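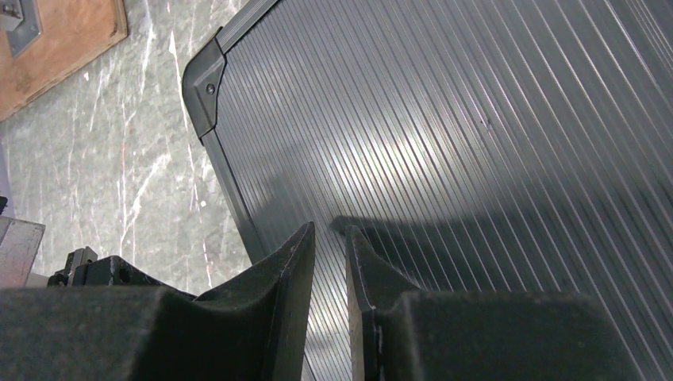 Fingers open over the ribbed panel, wrist camera view.

So this is my half of the write-up for the spring robotics project. Kazue Kamata is doing the software half, so if you want to know why the planner is called Sastar, ask her (I did, and I still don't get it).

Our task was to get the arm to find a corner of the panel, close on the edge of the frame and lift that side off the floor. Sounds easy! I figured we'd have it done by January and spend the rest of the year showing off.

The ribs were the first big headache. Under our lights they throw a bright glare spot, and the corner finder kept chasing it all over the place. Kohei Matsuda had the idea of looking for the black corner cap instead, with that one round screw in it, and wow, what a difference. The floor has white veins running everywhere, so we also had to teach it that a vein is not a frame rail. That took me way longer than I want to admit.

We saved 1149 wrist camera pictures and threw out 30 blurry ones, which left 1119 for training. Then we ran 52 tries on the arm. The misses I looked at were mostly the right finger coming down on the ribs before the left one got past the rail. I think our tilt angle is too steep, but Kazue blames my calibration, and she might be right.

Next up is redoing the calibration with the lights turned down, then trying the lift from the opposite corner.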